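**Gronddale students set their table for the robot arm**

I promised Marloes Desmet I'd write something up for the newsletter before the 17th November open evening, so here goes, typed on my lunch break with a sandwich in the other hand.

If you haven't been up to the technology wing at Gronddale since July, you won't know that the robotics club has more or less taken over the back workshop. It started with a couple of kids who wanted to build line followers. Now there are 15 regulars, a waiting list, and a proper robot arm (on loan until the end of the school year, fingers crossed for longer). The project for this term is called Jollusard. I asked three different students what it means and got three different answers, so your guess is as good as mine!

The idea is pretty simple to say and a real headache to do. You set out a play kitchen, and the arm has to tidy it up. Strawberries go in the bowl, the sauce bottle comes off the plate, that sort of thing. The students write the task, teach the arm by steering it through the moves themselves, and then see how it goes when it's left to have a try alone. Each team gets 40 practice runs to teach it a job and then 40 scored tries. Eyerusalem Beyene, who's in her second year with the club and keeps the score sheet, told me the best team so far has 37 out of their 40. She was very careful to point out that it wasn't her team, and then equally careful to point out that it would be next time.

I stuck my head in during a strawberry session and stayed much longer than I meant to. It's weirdly gripping stuff. You find yourself leaning sideways in your chair as if that'll help the thing along. 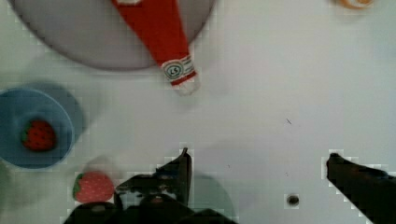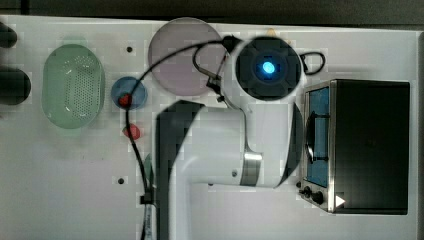
*The Jollusard table up close and from overhead, with one strawberry in the blue bowl and one still on the table in both.*

What surprised me was how much of the club is arguing, in the nicest possible way. Does a strawberry count if it lands on the rim and rolls in? (Yes, after a long debate.) Can you move the bowl closer between tries? (No, and there was some grumbling about that one.) Nele Van Rooij has been running the rules side of things and she's got a notebook full of these decisions, with dates and initials beside every one. She told me her favourite part is watching somebody else's team try to break a rule she wrote, which I think says good things about her future in law.

The teaching part takes patience. I had a go myself, with Consolacion Enriquez standing beside me saying "slower" and then "slower than that", and my strawberry ended up on the floor on the far side of the bench. Apparently the trick is to pause above the fruit before you close the fingers and to come straight down instead of at an angle. Consolacion reckons most people need a whole afternoon before it feels natural, and I got ten minutes, so I'm choosing to be proud of it.

Next up is the plate and the bottle, which everybody agrees will be harder. After that they're hoping to get the toaster oven involved, opening and closing the door to begin with and maybe putting something inside by the time the summer break rolls around. Two of the teams have already started sketching how they'd go at the handle, and they don't agree on that either.

The big goal is the friendly meet at Pundville, where our lot will be up against their club on the same set of tasks. Riet Willems from the Pundville side came to visit a couple of weeks back to compare rules. She and Nele were at it for an hour and a half and came out with two pages and a shared packet of biscuits.

If you want to see it for yourself, the workshop will be open for the whole of the open evening and the teams will be taking turns at the table. Visitors can have a go at steering too, so long as a club member is beside them. Marloes would also love to hear from anyone with spare play food in the cupboard at home. Fruit and veg especially, nothing bigger than your fist please, and you can drop it off at the front office with "robotics" written on the bag.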